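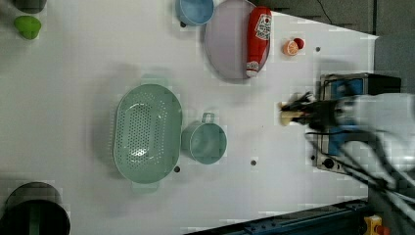

Fitting the Trerdale cabin air filter is a gentle job, and you should manage it in a tea break with the glovebox emptied first. The filter sits in a slot behind the glovebox, and all the air from your heater passes through it on its way to you. Think of an oval colander with its grid of small round holes: the plastic cage works much the same way, holding back leaves and twigs, while the pleated paper behind it catches the fine dust. Both need to be clean!

1. Switch off the ignition and the fan.
2. Squeeze the sides of the glovebox and let it drop down on its hinges.
3. Unclip the filter cover and slide the old filter out slowly (it may well shed a few leaves, so have a cloth ready).
4. Wipe out the slot and the cage.
5. Slide the new filter in with the arrow pointing down, then press the cover until both clips snap home.

Caution: never run the fan with the slot empty.
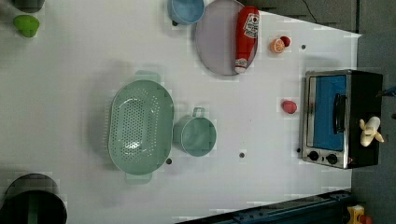
Can I wash the paper filter and use it again?

Please don't, as water spoils the pleats. Fit a new one every 6 months, or sooner if you park under trees.

Note: keep the old cover until you've tried the new one, as the clips on some earlier cars are a little wider.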